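Arruda Tenant Services
Household Guidance: Care of Tiled Floors and Grout

Residents are responsible for the routine care of tiled floors in kitchens, bathrooms and utility rooms. The following guidance applies to glazed ceramic tile in all Arruda buildings. Natural stone in the Clekport lobby units is covered on a separate sheet.

Routine cleaning
Sweep or vacuum before any wet cleaning. Grit left on the surface is pushed into the joints by the mop and darkens the grout over time. Use warm water with a small amount of neutral cleaner, and change the water when it becomes cloudy. Wring the mop well. Standing water should not be left along the baseboard or at the base of the toilet.

Stained grout
Mix baking soda and water to a thick paste, apply it to the joint and leave it in place for 4 minutes. Scrub with a stiff nylon brush and rinse twice. Wire brushes and steel wool are not permitted, as they scratch the glaze and leave particles that rust. Do not combine bleach with vinegar, ammonia or any other cleaning product. Open a window or run the exhaust fan while working.

Sealing
Grout should be sealed once a year, preferably in May when windows can remain open. One 100 ml bottle of sealer is sufficient for a standard bathroom. Wipe any excess from the tile face before it dries and keep the floor clear overnight.

Small items dropped on tile
Pick up broken glass with a damp paper towel or a long-handled tool, never with bare fingers. Check the joints with a flashlight held close to the floor.
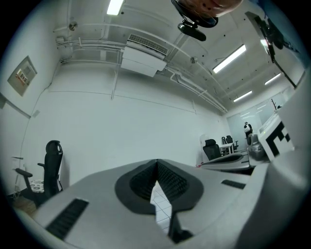 Padded jaws, with white floor tiles visible between them.

Cracked or loose tiles
Residents should not attempt to re-glue a loose tile. Cover the area with a mat, keep it dry and report it to the maintenance office, extension 251, giving the unit number and the room. Repairs are assigned by Ajith Mathew, Building Maintenance. Matching tiles are held in storage for all units completed after 2000. For older units a close match will be offered.

Last revised Sat 29 October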